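16th June, bench notes, equipment for the cable job

Priced the spare gripper again. Odden want 1,138 delivered; Jarman come in at 1,000 but without the fingers, which are another 177. Odden it is, unless Illari reply before the order goes in.

Need 2 sets of fingers whichever way. Wrist camera can wait until October.

Still running the plug pick-up in simulation, so no bench time to pay for yet. Skulow cell stays on the plan as a maybe. Ask stores whether carriage comes out of our budget or theirs.
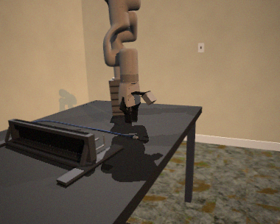
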